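Unit 7 Notes: Comparing Hands on the Basket Task
Introduction to Manipulation, Dondham evening program
Notes by Na-rae Choo

Welcome back, everybody. These notes go with the bench session, and they're meant to be read before you come in (please do read them, even if it's on the bus, because the session goes so much better when you have). Last unit we spent all our time on two-jaw grippers, and I know some of you grew quite fond of them. This time we move on to hands with fingers, and we'll be asking when all those extra joints are worth the trouble they bring along with them.

The task is the same one you'll meet in the homework. Fruit goes into a basket, and then the basket gets lifted and moved to the shelf. It sounds like nothing at all, I know! But it has two quite different grasps hiding inside it, and a hand that is lovely at the first can be hopeless at the second, so we score them separately and only add things up at the very end.

7.1 Picking up the fruit

Start with one arm only. An apple is forgiving, being more or less the same from every side, and most controllers will find some way of holding it. A banana asks more of you. It's long, it bends, and it has a direction, so the wrist has to turn to suit it before the fingers close. When you write your approach pose, pick a point near the middle of the curve and bring the fingers across the body, and leave them partly open until you've arrived. Students nearly always close too early, and I did too for my first year or so.
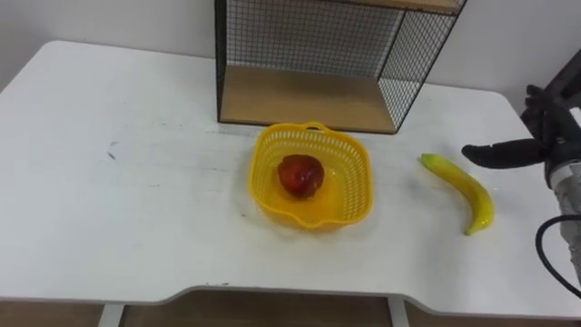
7.2 Lifting with two hands

Now for the part I've been looking forward to. A basket with a small handle at the back gives you a choice: hook the handle with one finger, or leave it alone and take the body of the basket between both hands. We'll do the second. Each hand takes a side, the fingers curl under the near rim, and the two arms have to agree with each other the whole way up, or the fruit rolls and the basket tips.

The Nutia controller lets you run the arms as a pair, with one leading and the other following, while the Dawber one plans both together. Try each of them with the same start pose and the same fruit. Set the grip force to 300 on the controller's own scale to begin with and work down in small steps, watching the walls of the basket as you go, as thin plastic will bow inward long before anything slips. 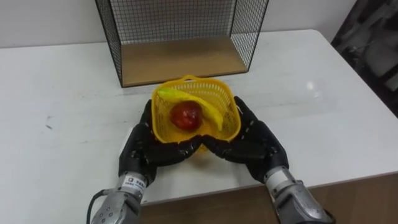

Na-rae, I tried both controllers with the lead arm on the left and then on the right, and the following arm always seemed to lag a little on the lift. Should we be slowing the whole thing down, or is that cheating?

Not cheating at all, and I'm so glad this came up! Slow down by all means, as long as you write the speed in your log and use the same speed for the other controller. I run mine at 80 percent for the first lifts.

7.3 What to hand in

One log per pair of students, with the controller name, grip force, speed and a sentence or two on how each attempt ended. Please keep the failed ones in, they're usually the most interesting to read. The Prorkport template is fine if you already have it, and plain paper is fine too.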